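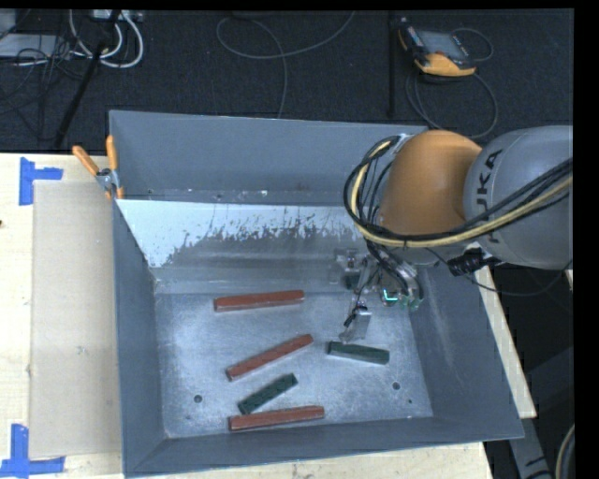 Nia, sobre a lista de materiais que pediu: os blocos do conjunto Cellano ficam todos na mesma caixa, os compridos e os curtos. Os vermelho-acastanhados são os compridos e os verde-escuros os curtos, por isso distinguem-se bem mesmo misturados no fundo. A caixa é de metal cinzento e já tem a pintura clara lascada na parte inclinada – convém decidir se a repintamos em janeiro ou se encomendamos outra à Girneo. A última cotação era de 61 euros, sem portes.

Em resposta a Nia Gittins:

> Os blocos verdes são do mesmo comprimento que os vermelhos? E a caixa ainda serve?

Mando as medidas quando passar pela sala 5.

Hendrik Motaung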